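Skeltgate opens orders for the Diltadis two-arm bench unit
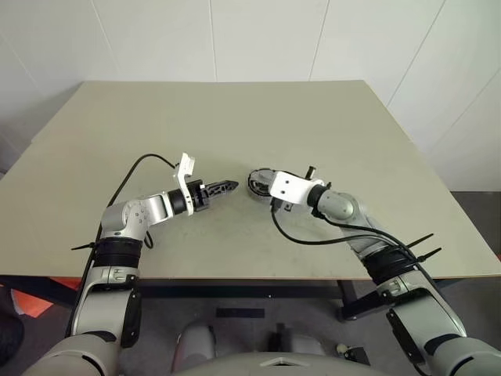

Product summary

27/01/2020. Skeltgate has opened orders for Diltadis, a two-arm robot unit for light bench work. The unit is sold to test labs, small assembly shops and technical colleges. It ships with two arms on a shared body, one controller, the Mirzaei control software and a starter set of grippers. The buyer supplies the table.

Diltadis is built for jobs in which one hand holds a part and the other works on it: seating connectors, moving parts between trays, holding a housing while a cover goes on. The two arms share one coordinate system, so a position taught to the left arm can be handed to the right arm without a second setup.

Arms and grippers

The arms mirror each other and reach inward over the table from the left and right shoulders. The wrists accept different tools, and the two sides do not have to match. One arm can carry a black parallel-jaw gripper with a pointed, toothed finger while the other carries a round black gripper with a ring-like face. The toothed finger is meant for small parts with edges. The round gripper is meant for caps, knobs and short tubes.

Cables run outside the arm and are held with ordinary cable ties. Slack is left at the wrist so the joint can turn through its full range. A damaged cable can be changed at the customer's site with a hex key and side cutters. Buyers who want a closed cable path should ask for a quote, as the covers are made to order and reduce wrist travel.

Payload is 400 grams per arm with a gripper fitted. Reach from the shoulder is 600 millimeters. Loads held by both arms together are still limited to the rating of one arm, as the software does not yet share weight between the two sides.

Software

Mirzaei runs on the supplied controller and is operated from a browser. Programs can be taught by hand guiding, entered as coordinates, or written as scripts. The software checks each planned move against the position of the other arm and stops both if the set clearance would be broken. The clearance is adjustable. The factory setting is 80 millimeters, and most close work will need a lower value, entered for each program by a user with supervisor rights.

A wrist alignment routine is included. It brings the two tools toward each other over a bare area of table and stores the offset between them. It should be run after every tool change and after the body has been moved.

"Most of the questions we get are about the gap between the tools," said Maxine Trevaskis, product manager at Skeltgate. "If the offset is wrong by a small amount, a handover fails. We wrote the routine so an operator can run it at the start of a shift without calling us."

Table requirements

The tabletop must be flat, matte and free of raised edges inside the working area. Scuff marks do not affect operation. Glossy tops should be covered or replaced if the optional camera package is ordered. The table should stand level and should not share legs or bracing with a bench that carries presses or other shaking equipment.

Availability and service

Orders are taken under part number 1917. Spare cables, wrist brackets and gripper fingers are listed separately. Installation and operator training are provided by Detow, which also handles repairs under the standard service contract. Customers with their own maintenance staff may buy the unit without the contract and receive software updates by download.

Contact

Maxine Trevaskis, Product Manager, Skeltgate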